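Setting a small table: tray, plate or both?
Home & Kitchen > Tables and Dining
Asked by Csaba Tóth in January

I moved into a one-room place and the only table I have does everything. I eat on it, read on it and do my mail on it. I want to lay it out for one person so it looks decent and I don't have to clear the whole thing every time I sit down.

What I own so far is a black tray, a round black plate, a fork and spoon with orange handles, an amber glass and a little artificial plant. There is usually a book out too. For now the glass and the plant stay together toward the back.

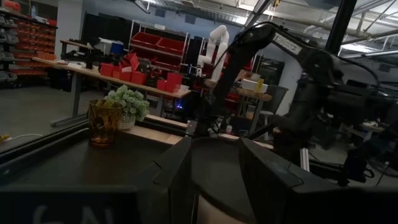
My problem is the tray. If I put the plate on it, the fork and spoon end up on the rim and slide off. If I leave the tray off, I have nothing to carry things to the sink with. Is there a normal way to do this? Also, does the plant have to go when I eat? I don't want to buy a placemat if I can avoid it.

Malachy Ó Súilleabháin
6 people found this helpful

Keep the tray, but don't eat off it. Push it to the back half of the table and leave it empty while you set up. The plate goes in front of it, close to where you sit, with the fork and spoon together on the left. I know the usual rule puts the spoon on the right. With one person at a small table I keep both on one side and leave the other side free for my elbow.

The glass can stand at the back corner of the tray with the plant next to it. The plant can stay during meals. Wipe the leaves when you wipe the table, they collect grease if you cook in the same room.

The book goes at the back on the left. When you finish eating, everything dirty goes on the tray and you make one trip.

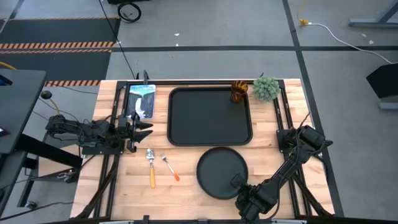

Plate in front, tray behind it, fork and spoon to the left.

If the tray slides when you pull it toward you, stick felt dots under the corners. A pack of 4 is enough. I used Bemico ones and they have stayed on so far.

Demetrius Haverford

Get a placemat. I have a cork one from Coughlan and it fixed this for me. Black plate on bare wood looks fine but you will scratch the table sooner or later.

Pádraig Rafferty

Agree with Malachy on the tray. I would move the book off the table completely, though. I ruined a library copy with soup and had to pay for it. A shelf or the chair next to you works.

On the fork and spoon, if the handles are plastic don't leave them soaking overnight. Mine came loose where the metal goes in. Wash them after you eat and dry them standing up in a cup.

Comment from Csaba Tóth
Thanks. I'll leave the tray at the back and get the felt dots. The book is staying, I only have the one chair.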